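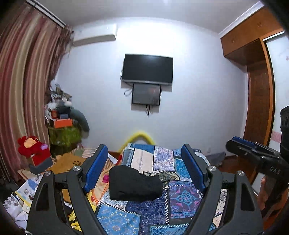 Figure 1. Black fabric on a patchwork bedcover.

Walking After Knee Surgery: A Journal Study
Elba Urrutia and Bohdan Hnatiuk
October 12, 2024

We asked 11 adults recovering from knee surgery to keep a walking journal, starting in March. Each wrote down the distance, the route and their mood before and after going out. Entries ran to 14 weeks.

Mood scores were higher after outdoor walks than after treadmill walks. Hills made less difference than we expected. Two people stopped writing in the fifth week and their pages were left out of the averages. The longest single walk was 2,591 meters, on the Osska trail.

Pain was scored only in the evening, so we can't match it to single walks. A second round would need a morning score as well.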